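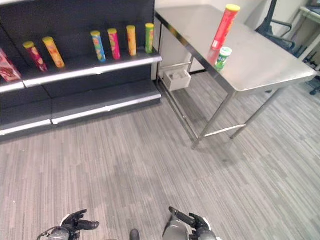
23 May 2024, mock aisle, Gratthorpe room

Spent most of the morning on the snack canisters, and I want to get it down before lunch wipes it out of my head. The upper shelf is the one we care about for now. I know Olga would like the bottom one filled too (and it does look a bit sad with nothing on it), but I'd like to get the top run settled first and then copy whatever we decide.

The trouble is still the leaning. The dark red one and the orange-yellow one next to it are both off true, and once you've noticed you can't stop noticing. My first thought was the price strip, that the bottoms might be riding up on the back of it, but I ran a finger along there and felt nothing. Marleny thinks the shelf itself has a dip at that end. She may well be right, she usually is about shelves! Must borrow the long level from the Montoya side and check.

Colors: I do like the light blue, pink, orange and green stretch toward the right, it reads nicely from across the carpet. The gap to the left of the blue one bothers me more than I expected. I had the tall red canister down as the one to fill it, but red beside orange-yellow, with the dark red just past that, might be too much warm in one place. It's on the steel table along with the short white and green one until we make up our minds. The short one I'm fond of, but it'll look like somebody's little brother in that row. Could go on the bottom shelf as the start of something?

Shelf depth came out at 35 cm by my tape. The Kerent sheet says the same, so that's one thing I don't have to worry about. Order 2943 to Venitz is for more price strip, same white, and I've asked for 9 lengths so we aren't caught short the way we were in February.

To do:
level on the left end
try the red one in the gap, step back to the door, look again
ask Olga what she wants low down
wipe the table top, it shows every fingerprint

Marleny is in after 2, will go over the spacing with her then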